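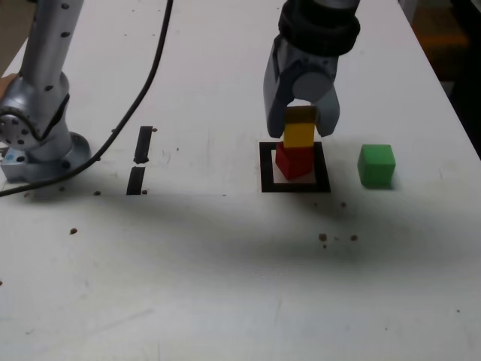
According to Kátia Dantas, a line of tape on a shared table was respected for longer than any written notice she had seen posted beside one, and she asked that the interview guide be changed to reflect this. Her remark, made during the pilot stage, led us to treat floor and table markings as a separate category. The earlier coding scheme had grouped them with signs.

4.2 Taped boundaries on shared surfaces

The log kept at the three sites contains 646 entries, of which 181 concern a marking made directly on a work surface. Most of these markings were squares or rectangles laid in tape. A smaller group consisted of chalk or pencil lines, and these were rarely still legible by the second round of visits in July. Figure 3 shows the most common form, a square outline in black tape on a white tabletop, with a small stack of colored blocks standing inside it.

Users at Anerari and Flurna described taped areas in similar terms. An object placed inside a line was understood to be in use, even when no one was present at the table. An object placed elsewhere on the same surface was open to being moved. Respondents seldom described this as a rule. Several said that they had learned it by watching others, and two said that they had never thought about it before the interview. At Moreira, where tables were assigned by the hour and users signed for them at the front desk, the same markings carried less weight. Staff there cleared taped areas at the end of each period, and complaints about the practice were uncommon.

The size of the marked area appears to matter. Outlines that took up a small part of the table were generally left alone. Larger outlines drew objections, and at Flurna one that covered half of a six-person table was pulled up within a day. Birutė Paulauskas has suggested that users judge a boundary by what remains outside it. Our material is consistent with this view, though the log did not record the full dimensions of every table and we cannot test it directly.

Age of the marking had a weaker effect than expected. Tape that had lifted at the corners was still treated as valid at Anerari, and in some cases it was repaired by people who had not laid it. The Drinalano survey, which collected more than 2,000 responses by mail, asked only about posted signs and reserved seating, so no comparison can be made on this point.

We note two limits. First, observers entered a marking only when they saw it, and markings that lasted less than a full visit -- those made and removed in the same morning, for instance -- are almost certainly missing. Second, the interview guide used the word "border" in its first version and "line" in its second. Respondents who were asked about borders gave longer answers and more often mentioned disputes. Both sets of answers are kept in the analysis, and the version used is given for each quoted passage in Section 5.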